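Gravstead library to stay open as council drops plan to sell building

Gravstead's town library will stay in its present building after councillors voted to drop a plan to sell the site for housing.

The decision ends a dispute that began in February, when the council said it could no longer meet the cost of repairing the roof and heating. Under the plan, the books would have moved to two rooms at the leisure centre in Skaludville, a bus ride away for most borrowers.

A petition against the sale was signed by 896 people. The council received 303 written replies to its own survey, and said most of them asked for the library to remain where it is, even if that meant shorter hours.

Hiếu Trương, who has run the library for the past three years, said staff were relieved to have an answer.

"We have had people coming to the desk every week asking if they should bring their books back early," he said. "Now we can tell them to carry on as normal. The reading groups can book their rooms for next year and the children's sessions will go ahead."

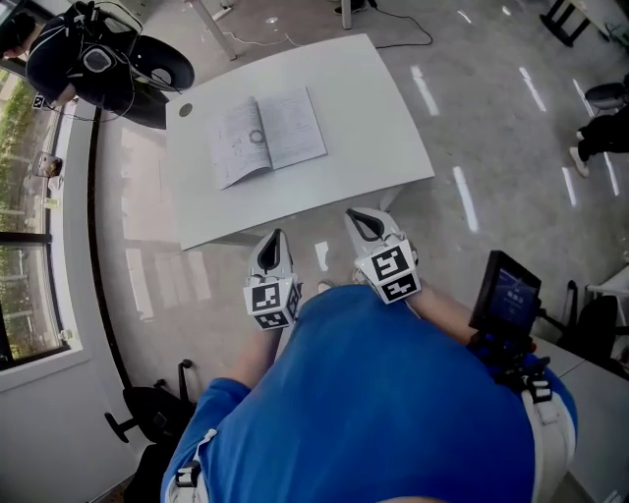

The council will pay for the roof out of money set aside for public buildings. Work on the slates over the reading room is to be done first, followed by the gutters on the north side, where water has been getting in behind the local history shelves. The older maps and parish papers have already been moved upstairs.

Heating is a separate matter. The boiler is past repair and a new one will not be fitted until the roof is finished. Until then the upper floor will close early on cold days — staff will put a notice on the front door by mid-morning when that happens.

Opening hours will be cut slightly. The library will lose one of its two late evenings and will close for an hour at lunchtime. Saturday-style family activities held in the school holidays are not affected, and the book drop beside the side entrance can be used at any time.

The meeting also agreed to let part of the ground floor to Grarkomness, a bookshop and café now trading from a smaller unit by the station. Its owners, the Đoàn family, have offered to take on the old newspaper room and open it as a café during library hours. The rent will go towards running costs.
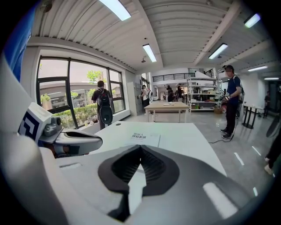
Page last updated: December 2023

Some residents at the meeting were unhappy about the café. One said the newspaper room was the only quiet place in the building and asked where its regular users were expected to go. The council said newspapers would be moved to the far end of the reading room, with 80 seats kept across the building as a whole.

Another resident asked if the sale could come back in a few years. Councillors said they could not bind a future council, but that the site had been taken off the list of land for disposal and a fresh vote would be needed to put it back.

The bus link to Skaludville was also raised. It had been due to get extra daytime services had the library moved, and those will not now go ahead. The present timetable stays as it is.

Borrowers do not need to do anything. Cards remain valid, and loans made under the extended return dates brought in during the survey will be honoured. Reserved books should be collected from the main desk as before. Anyone who cancelled a room booking because of the planned move can ask for it to be put back, provided the room is still free.

Plans for the café can be seen at the library and at the council offices. Comments should be handed in at either place.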